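GRINDPORT, THE GAME ABOUT BEING DEAD AND STILL ON THE ROTA, GETS ITS SECOND CHAPTER IN SEPTEMBER

Stolmont sends players to the harbor town of Ventura, where the ghosts have a union and the union has demands

Stolmont confirmed today that Chapter Two of Grindport, its stealth adventure about a deceased dock inspector, arrives in September as a free update for everyone who owns the base game. Players who left Inspector Drelutum at the bottom of a dry dock at the end of Chapter One will be pleased to hear he gets out. The studio would like it known that this takes a while.

Chapter Two, titled "Night Shift," moves the action to Ventura, a fictional port with one working crane and far too many locked doors. Drelutum can now possess objects as well as people, which opens up new ways to get past guards and several new ways to be thrown in the harbor.

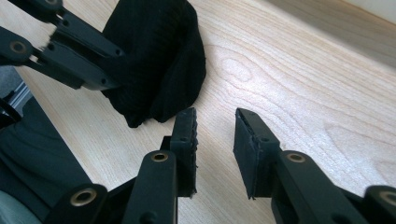
Macario Valdovinos, asked whether the new chapter is harder than the first, replied that it is fairer, and that players may not notice the difference for the first four hours. The guards no longer see through walls, he added, and he would appreciate it if people stopped sending him the video.

Chapter One shipped with 531 known bugs. The team has fixed most of them and promoted the rest to features, including the floating accordion, which now has its own quest. The full patch notes run to 3,753 words and will be posted at launch for anyone with a long train ride ahead.

What's new in Night Shift:

Ventura, a map that can be crossed in any direction the tide allows
96 new objects to possess, a few of them useful
A disguise system in which hats finally matter
Manual saves, as requested in 1,147 forum posts, one of them polite 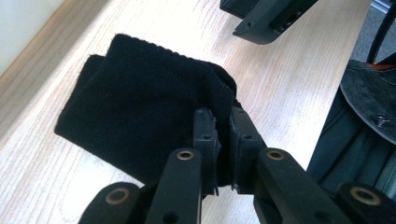 Black knit on a light wooden table.

The soundtrack has grown too. Rajitha Gunawardena returns as composer with a score for brass, foghorn and a piano that was in tune when the sessions began. The music now reacts to how much trouble the player is in, so expect plenty of foghorn.

Saves from Chapter One will carry over, along with any grudges held by the harbor police.

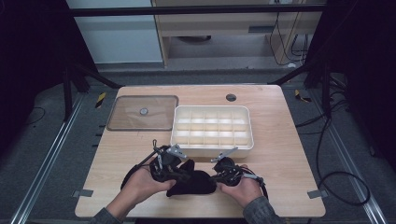
Players starting fresh can go straight to Chapter Two from the main menu. A short recap covers the story so far, narrated by a gull who was not present for most of it. The recap can be skipped. The gull will bring this up later.

Night Shift unlocks at 10 a.m. on launch day. Review code is available on request from the Stolmont press desk, which answers email in the mornings.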